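I got to Troller's just after nine, and the owner already had the kettle on and a roll of lining paper under one arm. She's run the shop for 48 years (her mum had it before that), and she still cuts every sample by hand.

"People come in wanting plain," she told me, "and they go out with flowers. I don't push them. They just stand there long enough."

I'm one of those people, I admit! I went in for a tin of white paint last November and left with 11 rolls of Uddin trailing leaf, which is now up in my hall — slightly crooked by the meter cupboard.
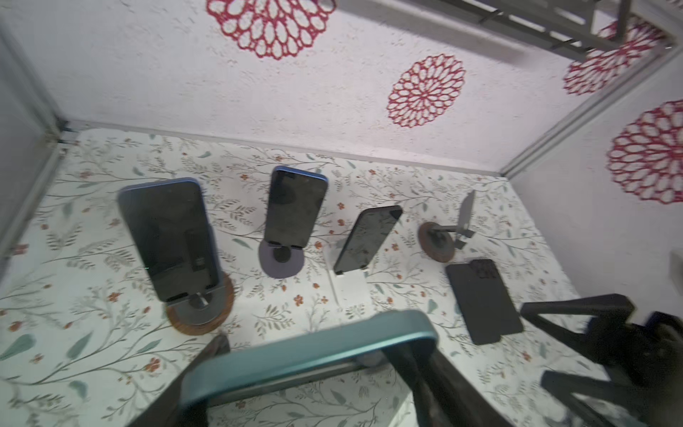
So how do you put two patterns in one room?

"Pick one big and one small, and let them share a colour, even a tiny bit of it. Then live with the samples for a week. Pin them up, look at them at breakfast, look at them with the lamp on."

She's less patient with paste. She swears by Flumon for heavy papers and won't stock Vurkon any more, after a bad batch and a long row over the refund — she told me the whole story, twice, and I enjoyed it both times.

I asked what she has at home. She laughed and put her mug down.

"Magnolia. My husband's choice. I've got 13 rolls of something much nicer in the loft and he's away on Wednesday."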